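Cream serving tray with silver edge, how do you clean yours?

Joltard
August 16, 2021
Picked up a square cream tray for the sideboard. It's glossy inside and every wipe leaves smears. Washing-up liquid and a sponge so far. Any ideas?

Tolormont
Bicarb on a damp cloth, leave it 11 minutes, rinse. Works on all of mine.

Prorno
I wouldn't. Bicarb is gritty and a shiny finish will go dull. Warm water, one drop of liquid, then dry it with a tea towel straight away.

Tolormont
Been doing it for years with no dulling. Each to their own.

Falcão
With Prorno on this. Also keep vinegar off the silver edge if you don't know what it's made of.

Joltard
Thanks all. I've gone with the tea towel method for now. Mine has rounded corners and a thin shiny rim.

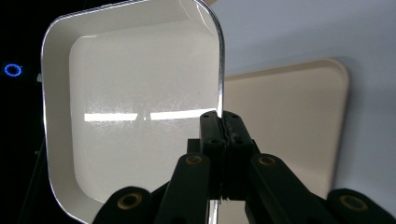
I'm still undecided between keeping it flat under the fruit bowl or standing it up behind the kettle. Flat means more scratches, I suppose.

Prorno
Stand it up. Put felt pads under the bowl if you must have it flat.

Tolormont
Flat. It's a tray, use it.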